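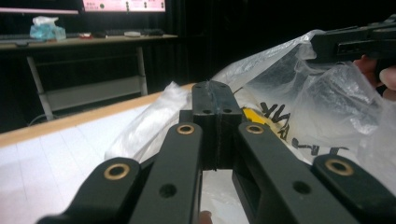
Two hand-held grippers at a plastic bag on the white bench top.

Workshop tips: comparing hand-held grippers on thin plastic

Thin plastic is a poor material for a first trial and a good one for a comparison. It folds, slides and reflects light, and small differences between two grippers show up early. The notes below come from bench work with the Orkedus and Prirum hand-held units, both driven through the Iltano controller.

Before the first run

Check the pivots. On a linkage gripper with brass bushings, each pin should turn freely with no side play. Move the arms by hand through full travel, power off. A gritty feel means dust in the bushing. Wipe it out with a dry cotton swab. Do not oil it; oil ends up on the bag.

Look at the closing faces edge-on against a light. An even gap is fine. A wedge-shaped gap will pinch the plastic at one end only, and the comparison will be worthless until it is corrected.

Write the unit name on masking tape and put it on the body, clear of the arms.

Setting up the bag

Use the same type of bag for both units and replace it after 30 grasps. Creases soften with handling, and an old bag is easier to hold than a new one.

Leave something inside. A bright object is easier to find on the recording when the plastic is crumpled over it. Weigh the bag and contents together. Ours is kept at 200 g.

A pale table top makes clear plastic hard to pick out. If the camera loses the edge of the bag, lower the lamp to one side before changing any exposure setting. Highlights on the folds will still move as the bag moves. Lock exposure and white balance, or the whole picture will drift with them.

Holding the gripper

Keep fingertips behind the arms. Hold the body, and do not steady the linkage with the free hand.

With two people working on one bag, agree on who closes first. Pulling from both sides at once stretches the film and hides slip. One unit holds, the other moves.

Controller settings

Start at the lowest closing force and go up one step at a time. Record the step at which the bag first stays put for 2000 ms. Then open fully and repeat from the bottom. Do not come down from a higher step; the reading will be different.

The Prirum unit needs its zero position set again after every cable change. The Orkedus keeps it.

Keeping the log

One line per grasp: unit, force step, bag number, held or dropped. Our February log ran to 227 lines, and the column left out, bag number, was the one needed later. The blank sheet is in the Vídalín folder, second tab.

Last updated 14 September 2021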